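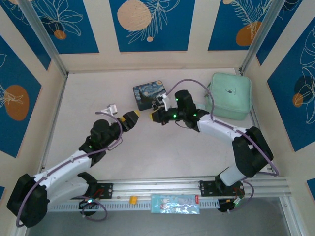

Grestell

By Rania Ragab
December

Grestell is a small headland with a walking path, and I've been round it more times than I can count. The full loop is 4 miles, starting from the lay-by at Nulleck, and it took me around 3 hours last time (I do stop a lot!).

The name probably comes from an old word for gravel, though Ludger Voß reckons it was a family name and we've never settled it.
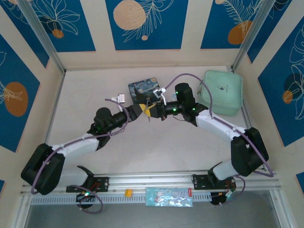 Two arms on a rail, grippers close together.

The top is 900 feet up — not huge, but you feel it in a headwind. Go down the Leinonen side if your knees are like mine, as the seaward steps are steep and get greasy after rain. Parking at Nulleck is free after 4 in winter.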